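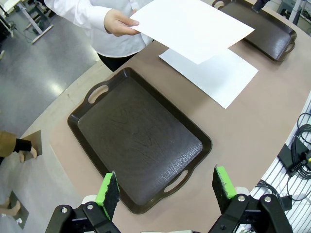
Mondent brings plain paper tray liners to the lunch line with Enitden

PRYOR, July - I've been told a press release should start with the news, so let's get it out of the way. Mondent is launching Enitden, a plain white paper liner cut for the dark brown Drunico serving tray, and it goes on sale this month to cafes, school lunchrooms, church halls and anyone else who carries food from one side of a room to the other. I'm Declan Wihongi, I run Mondent, and I have spent far too much of the last year thinking about flat pieces of paper!

If you've eaten in a cafeteria anytime in your life you know the Drunico kind of tray. Dark brown plastic, a raised rim, an oval handle cut through each end. They last forever and they stack well, and after a few years of plates sliding across them the floor of the tray gets those swirly scuff marks that never wash out. The tray is perfectly clean, it just looks tired. Customers see the swirls and they wonder. A liner fixes that for very little money, and it also catches the crumbs and the drips of ketchup, so the person at the tray return can lift the whole mess off in one go.

Lots of places already use a liner, I know. When I went around asking what they used, I mostly heard about whatever came on the truck. Some of it was so big it curled up the sides and then flopped over into the soup. Some of it was printed with somebody else's ads. One cook showed me a drawer full of scalloped doilies that she was saving for a nicer occasion (she'd been saving them since before her grandson was born, and he drives now).

So we made ours boring on purpose. Enitden is white on both sides, no printing, no pattern, square-cut edges. It covers most of the tray floor and stops short of the inner wall, so your fingertips have somewhere to go when you pull it out again. That bit of space took us the longest to settle. Our first cut was a snug fit and looked terrific until you tried to drop it in fast, and then one side always rode up the wall and you had to fuss with it. Smaller turned out to be much nicer to live with. If it lands a little crooked, it still lies flat and you can get on with your day.

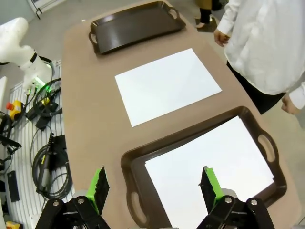

People have asked me how we decided on the weight of the paper, and the answer is that we laid a lot of it in a lot of trays. Nikau McPhee looks after product at Mondent and she's the one with the patience for this. She likes a long bare table with the trays strung out down the length of it, and she walks along setting sheets in by hand, with both hands if the paper is behaving and one if she's feeling brave. Thin paper floats. You let go of it above the tray and it goes off sideways and lands on the table. Heavy paper drops nicely but it keeps whatever curl it had in the pack, and a curled liner under a glass of milk makes me nervous.

"I wanted a sheet you could put down without thinking about it," Nikau told me when I asked her for something I could quote. "Thumbs on top, fingers underneath, lower it in, let go. If I had to smooth it afterward, it went back on the reject pile." That pile got pretty tall, and we've been writing grocery lists on it ever since.

The weight we picked has a little bend in it when you hold it up level and settles down once it's in the tray. We went through six papers to get there, and I'd have stopped at the fourth, but I was outvoted.

A few practical things, as I know the buyers among you have scrolled down for these. Enitden comes in a flat pack, never rolled. A pack is $19, and the price is the same for one pack as it is for the first ten, after which we'll talk. Keep it flat and keep it dry. Don't stand the pack on its edge under the counter - it'll slump, and then you'll have a whole pack with a wave in it, and you'll call me, and I'll ask if you stood it on its edge. If your trays have just come out of the dishwasher, let them dry all the way first. Wet plastic grabs paper and won't let it slide into place.

We also get asked if it will fit other trays. Sometimes! It was cut for the Drunico, and I can only promise you the Drunico, but lay a sheet of ordinary paper in yours, see how much floor is left over, and send us the measurements from inside the rim. Inside, please. We've been sent the outside ones often enough to build a collection. 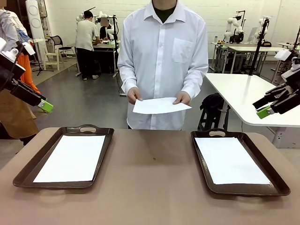
My favorite way to set up is with two trays side by side on the table and the pack within reach, and I line both before I start on the next pair. Nikau does a whole row. We have argued about this at length and I don't think either of us is going to budge, so try it both ways and do what suits your own counter. Whichever way you go, line them before the rush. A lined tray can sit underneath another lined tray all morning quite happily, and at noon you'll be pleased with yourself.

We're holding an open morning at our place in Pryor later this month, starting at 10 a.m., with coffee, something baked, and as many trays as we can find room for. You can put liners in, take them out and tell us what's wrong with them. Write to the Mondent office if you'd like to come and we'll send you the date and where to park. Samples are free for food service businesses, two sheets to a customer, and yes, one of them is meant for spilling things on.

Media questions can come straight to me, Declan Wihongi, at Mondent. I answer the phone best before lunch.

Filed under: Press Releases, Food Service, Tableware & Paper Goods

We use cookies to remember your preferences and see which pages get read. By continuing to use this site you agree to our cookie policy. Accept | Manage settings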